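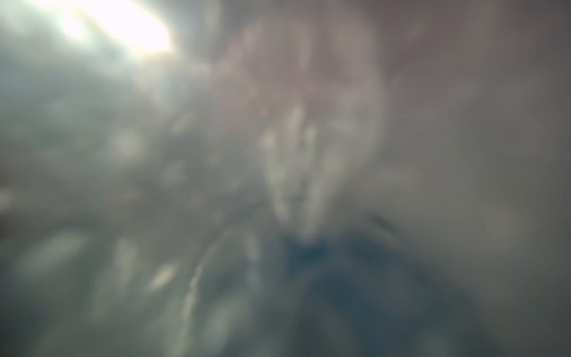

**Figure 3.** Light source, upper left; what appears to be a person in a dark top, center. No features or lettering can be made out.

## 4.2 Recognition at the shared counter

Our informants at Gulleo, a co-working building with more residents than hooks, were confident that they knew one another by sight. They were less confident about names, and least of all about who had last wiped the counter. We wanted to know how much sight this knowing required.

The answer was very little. In the interviews people described colleagues by bulk, by the color of a sweater, by the way someone stood while the kettle made up its mind. Faces came up late and usually as an afterthought. One member of the Uvham accounting team had shared a kitchen with the same man for four years and could not say whether he wore glasses. She could say that he rinsed his mug and left it in the sink, and she said so for 10 minutes.

Figure 3 has the ingredients that informants fell back on: a pale area where a head would be, a dark blue-gray mass that widens beneath it, and a good deal of glare. A collar may be present. We do not press the point. Ngcobo (Lindiwe, second author) maintains that a dark top is the least useful clue available in an office, and our wardrobe notes bear her out. In August, navy and its near relations accounted for most of the entries, and the Yimyam design staff, who had told us they dressed expressively, were no exception.

Lighting made matters worse in a way that nobody minded. The kitchen lamps were chosen by the landlord, Grileck, from what we must assume was a catalog for dentists. Residents adapted by greeting everyone. A nod to a blur costs nothing, whereas failing to nod at a department head was remembered, in one case, for five years. We coded this as *precautionary greeting* (see 4.3) and found it in about 500 diary entries, many of them irritable.

Two cautions apply. Diaries were kept by people who like keeping diaries, and they may notice their neighbors more than the rest of us do. We also relied on residents to report their own mistakes, and a person who has spent a lunch break talking warmly to the wrong colleague has every reason to leave that page blank.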